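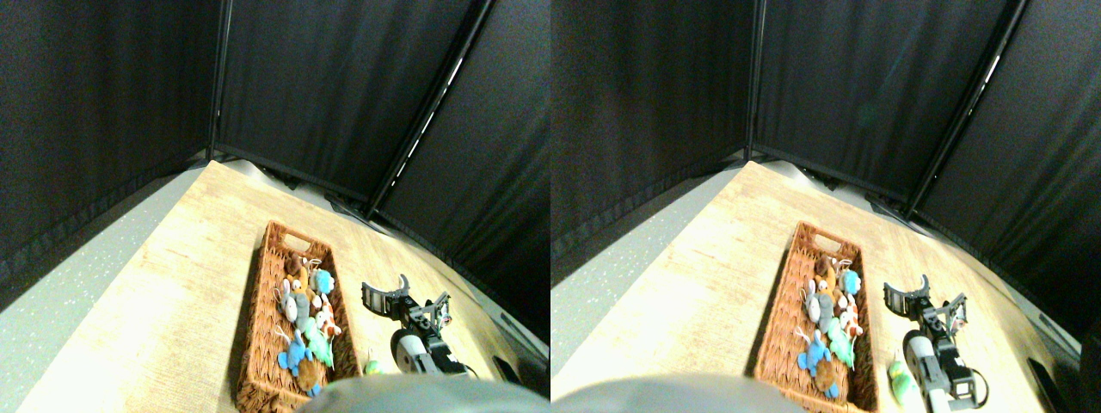

Wooden tabletop and black curtains, seen in two views.

The commissioner of the Drondton league has been running the same fantasy baseball auction for so long that he no longer remembers who talked him into it. We spoke by phone on a slow evening in June, and he was kind enough to let his dinner get cold.

"People think I do it for the trophy," he said, laughing. "I've finished last more times than I've won – the trophy is mostly a thing I hand to other people."

His league gives every owner 307 dollars to spend, an odd number that dates back to a typing mistake in the first rulebook (they voted to keep it, and they still vote on it every spring!). 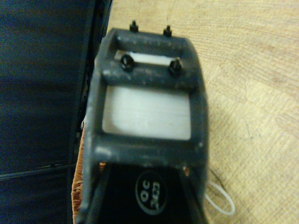 Most of our talk was about closers, a subject he can stay on for a good long while. He has stopped paying for saves, and he told me about the year he spent 112 dollars on two ninth-inning men and lost both jobs before summer. These days he builds his bullpen from the end of the auction, when everybody is tired. He thinks of a roster as a frame, a bit like the dark one in the picture with its two thick side rails and a crossbar between them. The rails are his starters and his middle infield, and he wants those bought early.

"After that I'm shopping for a dollar," he said. "I love a dollar player. I get attached."

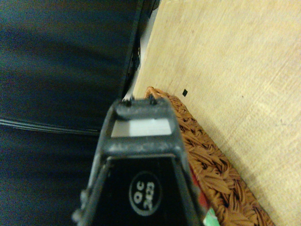 Black gripper with two small finger tips, by the rim of something woven.

I asked about trades, and he sighed in a friendly way. His rival in the Brurkadano division sends offers late at night, always for the same shortstop. He reads every one, and he answers every one too, usually over breakfast.

"You have to answer," he told me. "Even if it's a no. A league dies when folks quit writing back."
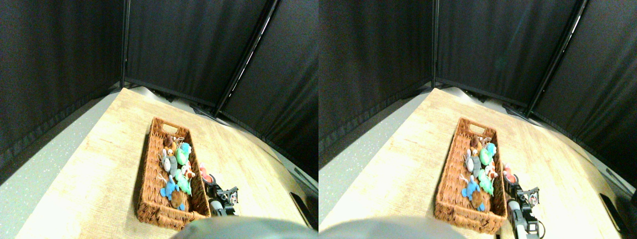
Pale wood table with black curtain panels around it, in side-by-side views.

As for this season, he's sitting in fourth, short on steals and hoping for a warm July from his outfield. He had a waiver claim to put in before midnight, so I let him go and eat.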